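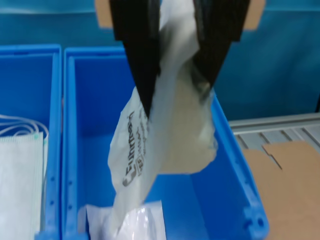
Two-finger gripper with a crumpled plastic bag over the middle bin, folded masks in the bin to the left.

Home | Forums | Handling and Automation | Grippers and Picking | New posts | Search | Log in

Thread: Can anything pick soft bags reliably yet?

ativari_bench
I am trying to settle an argument at work. We pack small consumables into kits at Cledham: masks, wipes, gloves, flat packets, loose film bags. The boxed goods were automated years ago and give no trouble. The soft goods are still done by hand, and every spring somebody asks why.

The picture at the top is the sort of pick I mean. Bag pinched between two tapered fingers, hanging nearly to the bottom of the frame, with another wrinkled translucent packet at the bottom under the tail of it. My view is that a parallel or angled two-finger tool can do this work now, slowly. My manager's view is that it can't do it at a rate worth paying for. Figures welcome, opinions tolerated.

kerf_and_shim
Your manager is right. Grasping the bag is the easy part. Crumpled film gives you a fold nearly anywhere you close the fingers. The trouble starts once it is up. The load sits low and to one side (look at the bulge at the lower right of that one), it swings, and your model of where the bottom of the item is becomes wrong by the length of the tail.

Then you have to put it somewhere. Placing a hanging bag flat in a kit tray is a different problem from picking it, and most of the published rates stop at the pick.

uzor_maint
Disagree in part. We ran a two-finger cell on the Uzor line for soft returns, bin to bin, no orientation needed at the far end. Over a trial of 1000 picks we logged 756 clean first attempts. Most of the rest went on the second attempt. For bin to bin the swing does not matter much if you lift high enough and wait before traversing.

kerf_and_shim
So a quarter of your first attempts failed, and you added a dwell to the ones that worked. What was the cycle time?

uzor_maint
22 seconds including the dwell. I did not say it was fast. It ran on the night shift when there was no person on that station at all, so the comparison was with zero.

ativari_bench
That is useful, thank you. What were the failures? Double picks, drops or misses?

uzor_maint
Double picks were the largest group. Film clings to film. Where one packet lies under the tail of another, as in your picture, I would expect the lower one to come up some of the time, or at least shift enough to spoil the next image. We put a load cell at the wrist and rejected anything overweight. That catches two full bags. It does not catch a full bag plus an empty one.

rumen_tools
Has anyone mentioned suction yet? We use Rumen cups with a soft lip on flat sealed packets and they are far quicker than fingers. No use at all on loose crumpled film, it just draws the material into the cup. On pleated masks it depends on the fabric, and with the breathable ones you get very little vacuum.

For a mixed job you end up with a tool changer, and then the tool change eats whatever you saved.

kerf_and_shim
Agreed on suction. The masks look tidy in that stack but I would be more worried about them than the bag. Ear loops lying loose over the top are a snagging hazard for any pointed fingertip. You go in for one mask and leave with two, the second one dangling by its elastic.

ativari_bench
We have seen precisely that by hand, never mind with a machine. A person shakes it off without thinking.

plinth73
Coming at this from the domestic end. People ask me when a machine will put the shopping away, and carrier bags are where every home demonstration I have watched goes quiet. The boxes and tins go in the cupboard. The bag gets left on the worktop. If a shop-floor cell with fixed bins and fixed lighting needs 22 seconds, I can't see a kitchen being sensible for a good while.

uzor_maint
The kitchen has one advantage, which is that there is no rate target. If it takes all afternoon to fold the bags while you are out, fine. I would sooner have slow and correct at home. The obstacle there is cost and the cat.

rumen_tools
Back to the original question. Ativari, what rate do you need?

ativari_bench
700 kits a shift, three soft items in each. At 22 seconds one cell does well under that, even before failures and before kerf's point about placing. So my manager wins on a single cell. I still think the night shift case is worth costing for the pre-sort, where everything goes bin to bin.

kerf_and_shim
For pre-sort I would not object. Measure double picks separately from drops, and change the bin depth before you change the fingers. Half our problems were collisions with the rim.

uzor_maint
Seconded on the rim. I will dig out the wrist load cell part number on Monday and post it.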